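Nillurden Shared Offices
Room inspection checklist, with comments
Room: Brellia (the small meeting room, second floor)
Inspected by: Bernadette Rey
Month: December

Mark each line OK, FIX or ASK. Comments go under the line they belong to. Please keep them short. (I have read this instruction many times and will now ignore it.)

1. Door opens fully and closes by itself
OK
It closes by itself with great conviction. Anyone carrying coffee should plan ahead.

2. Exit route clear
FIX
Two boxes of Pletville brochures in the corridor again. They were there at the last inspection, when I was told they were leaving on Monday. No one said which Monday. Raphaël Hoarau to move them before the room is used.

3. Extinguisher in place, tag in date
OK
Tag is in date. The pin is in. Someone has hung a lanyard on it, which I removed.

4. Ceiling lights
FIX
The one nearest the door flickers for the first minute, then gives up flickering and works. Évan Bouvier says this is normal. It may be normal for Évan. New tube, please.

5. Outlets and extension cords
FIX
The rule is one power strip per outlet and no strip plugged into another strip. We had a strip plugged into a strip, with a kettle at the far end. The kettle is rated at 2,000 watts, and the second strip looked as if it came free with something. Kettle returned to the kitchen, strip thrown away. If it was yours, I'm sorry for your loss.

6. Heater
OK
Nothing draped over it this time. Progress.

7. Chairs
ASK
One squeaks, one leans. The leaning one has been reported twice and repaired once, by which I mean somebody turned it to face the wall. Craig Ogilvie to say whether it's still under the Carré warranty or whether we are allowed to get rid of it.

8. Table
OK
Steady, legs tight. Cover is on and lies flat with no corner trailing on the floor, so no trip hazard. I have no comment on the pattern. Others have had plenty.

9. Window and latch
OK
Latch catches on the second try.

10. Whiteboard: secure, clean, edges safe
FIX
Blue trim checked by hand along the bottom, no sharp bits. Surface is fine and still glossy enough to show you the flowers off whatever is under it. Cleaning is another matter. There is red marker left across the lower part, a word ending in "nas" with what I take to be an exclamation mark, so whoever it was felt strongly. 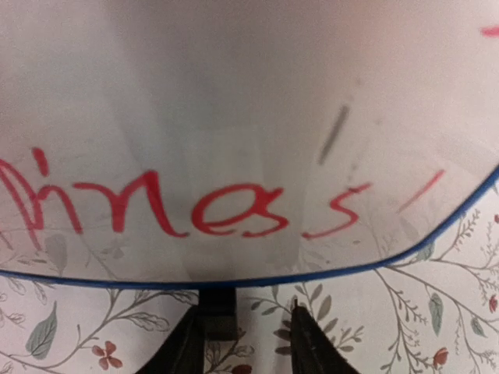

I don't mind enthusiasm, but the sign by the door asks people to wipe the board when they leave, and it was laminated at some expense. There's also a gray smudge where somebody took one pass at a dark marker and went home. Gaëtan Le Goff to go over the lot with the proper spray, including the bit of red up at the top right. No kitchen cleaner. We tried kitchen cleaner on the board downstairs and it has never been the same.

11. Markers capped, eraser present
FIX
Eraser missing. Possibly explains line 10. Order one and tie it down.

12. First aid box
OK
Full, apart from the small bandages, which go at the speed of mints. Topped up.

13. Emergency numbers posted
FIX
Posted, but the extension for the front desk is the old one. It's now 38. I have corrected it in pen until the new card is printed.

Result: usable, with fixes. Lines 2 and 5 come first and line 5 is already done. The rest by the end of the month.

Signed, B. Rey

Added later, G. Le Goff: spray is empty. Have asked for more.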